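Aluminum bottles – keep or toss? (and the desk clear-out thread, continued)

Forum: Collecting & Clutter > Breweriana, Soda and Tins

illholm_attic
Posted February 5, 2021
Okay, I need other eyes on this. I'm down to the last box of my downstairs clear-out and I've reached the stuff I can't decide on. First up is the Coca-Cola aluminum bottle, the contour one, red with the white script and swirls. I have 18 of these in the den already and my rule was no more after last July. But the print is so nice! There's a patterned band down near the base with tiny lettering on it that I don't think I have on any of the others. The yellow thing was lying nearby and I haven't ruled on that either.

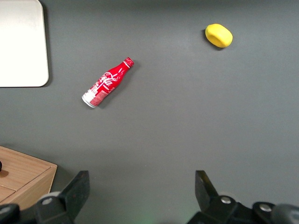 Reply 1

Tefera
Keep it. The patterned band is the interesting part. Can you get a closer shot of the small print with the base turned up? I can't read any of it from here, and without that we're all guessing at which run it came from.
Is the yellow one a lemon? A real one?

Reply 2

illholm_attic
Toy or foam, take your pick. My nephew would know. I'll try for the small print when the light's better. My phone hates shiny metal.

Reply 3

Rhodri Craddock
I'm going to be the grump. I sold 135 aluminum bottles two years back, nearly all soda, and most of them went for pocket change. People hang onto these because they look great on a shelf (they do!) and then the shelf fills up. If you already own 18 and you made a rule, stick to the rule. Photograph the band, put the picture in your album, pass the bottle on.

Reply 4

Tefera
Rhodri, with respect, you sold a mixed lot with dents. I remember the listing. A clean one with the cap still on is a different thing to a box of scuffed ones. And she isn't asking what it'll fetch, she's asking whether to keep it.

Reply 5

Rhodri Craddock
Up to 8 of them had dents. The rest were fine. But sure, fair point on the question being asked.

Reply 6

brunstead_tins
Butting in from the tin side of the forum. Don't store them lying down in a drawer, whatever you decide. Mine rolled against each other every time I opened it and the paint rubbed off at the widest part. I stand them up now in one of those Brulon dividers with a strip of felt between. Cheap and ugly, works fine.

Reply 7

illholm_attic
Oh, that's useful, thank you – I've been doing exactly the drawer thing.
Next item, and this one is more your department, brunstead. Do we keep cardboard? I've got the Walkers shortbread box in the sorting tray and I love the tartan, but it's a carton and I know you all get sniffy about cartons. The little white bit out on the desk is just a stray, it's going.

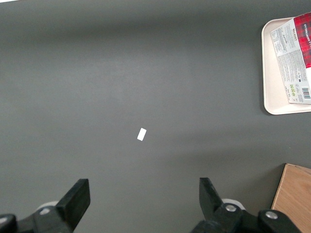 Shortbread box in the keep-or-toss tray, stray bit on the desk

brunstead_tins
Sniffy? Us? I've got 2,090 items in my spreadsheet and I'd say a third of them are cardboard. Flatten it carefully along the glued seam, keep it out of the sun (reds fade first), and slide it in a document sleeve. Keep the side with the ingredients too, people always trim those off and then regret it when they want to work out a date.

Tefera
Flatten? No! Once you open the seam it never sits right again. Stuff it with acid-free tissue and leave it as a box.

brunstead_tins
And where does she put it, Tefera? Same place you put yours, all over the stairs?

Rhodri Craddock
Eat the shortbread, recycle the box. I'll see myself out.

illholm_attic
Ha! Okay, bottle stays, standing up, and something else from the den goes in its place so the number doesn't change. The carton I'm leaving in one piece for now. Does anyone know if the dividers come in a deeper size? Mine would need to hold the full height of the bottle.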